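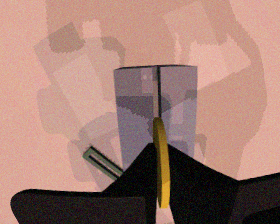 *The simulator at Flutwood, late in the shift.*

"Run 300," said the screen. "Planner confident."

She had heard that before. The planner had been confident at run 20, when it took a shadow for a wall and went round it.

"Clevitz say the new release knows a shadow when it sees one," said the man from Jivville.

"Clevitz say a lot in January."

She opened the log. Grasp score high, depth error blank - blank again. She left the release unsigned and typed 301.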